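Plamow table clearing set
README, 22 September 2021

Plamow holds recordings of people clearing shared office tables with hand-held grippers. Dreratau is using it to train the arm that will take over evening clearing on the open-plan floor. The release has 727 recordings, of which 700 are for training. The rest are kept back for checking.

Each recording covers one table and whatever was left on it - cups, wrappers, bags, cables. Rubbish and things to keep are mixed together on purpose. A paper cup can go straight in the bin, but a coiled cable has to be put to one side.

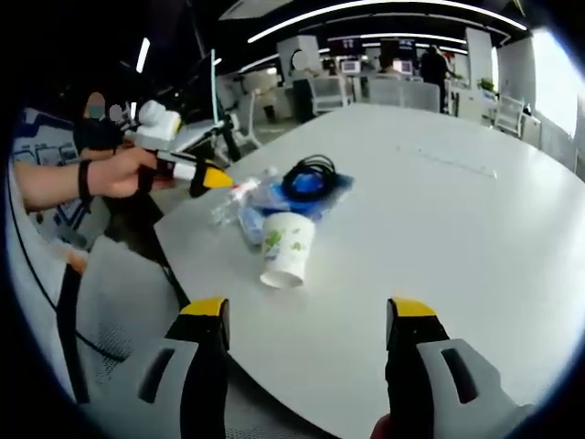
Kjell Løken wrote after the first draft that sorting was never the slow part of his shift, and that the set leaves out the asking: whose cable it is, and whether a half-full cup is finished with. We have added a "leave it" label for such cases. It is used in 70 recordings.

Changes for staff
The 13 people on the evening rota keep their hours. They will empty bins, check the "leave it" tray and stop the arm when needed. Training is with Jana Baumgart.

Known gaps
No glass or cutlery. Wet tables are not covered. Labels from the Clallard site were done by one person and have not been checked - treat them with care.

Faces are blurred. Requests for removal go to Gaurav Grewal.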